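Tool tip lags behind hand controller during push demos, block station 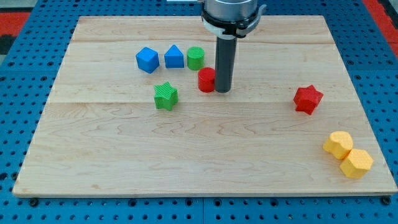 Issue 401

Opened by: Nivaldo Bittencourt
Site: Tinumdale
Opened: June 4, 2023
Status: Open, workaround in place

Problem
When I drive the arm by remote to record pushes, the finger keeps moving after I let go of the stick. On short pushes, like nudging the red cylinder away from the green one, it overshoots and knocks the next block. The stars are worse than the cylinders as they turn when hit off center.

Tried so far
Restarted the Carnance controller. No change.
Swapped the hand controller for the spare. No change.
Checked that the board is still bolted down tight. It is.
Guided the arm by hand with the motors free. Recording is clean, so the arm and the finger mount look fine.

Reply from Mikkelsen support
Please check the smoothing value in the remote profile. The default is 2. Yours is set to 12.

Update
Set it back to 2. Lag is gone on slow moves, still there on fast ones. Demo 1176 shows it best, log attached. Using hand guiding for the star pushes until this is fixed.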